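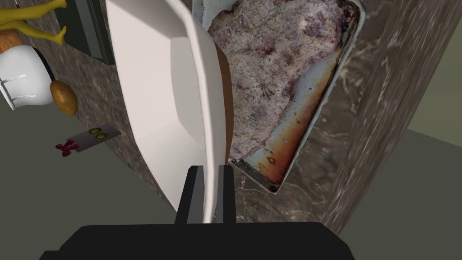 A white baking dish next to a stained metal baking tray.

The border at Lidano has two names, and each side prints only its own on the maps. Since December, when the water agreement lapsed, farmers from Zelenák must show a permit to reach fields their families have worked for 50 years. So far 114 permits have been issued, out of 379 requests.

"My father crossed with a wave of the hand," says Concetta Leone, who grows barley on the far bank. She is not angry – only tired of the office and its queues. 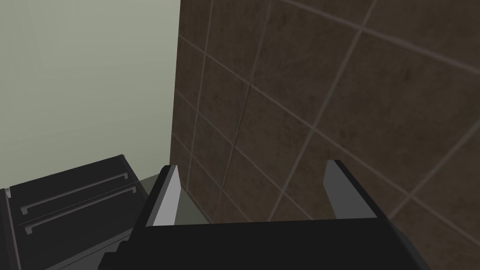 Who decides on the permits?
A joint office in Lidano, with one official from each government. Both must sign.

The next talks open on Wed 8 April. Dario Costa, who negotiated the old agreement, expects a short text about water and nothing on the border itself.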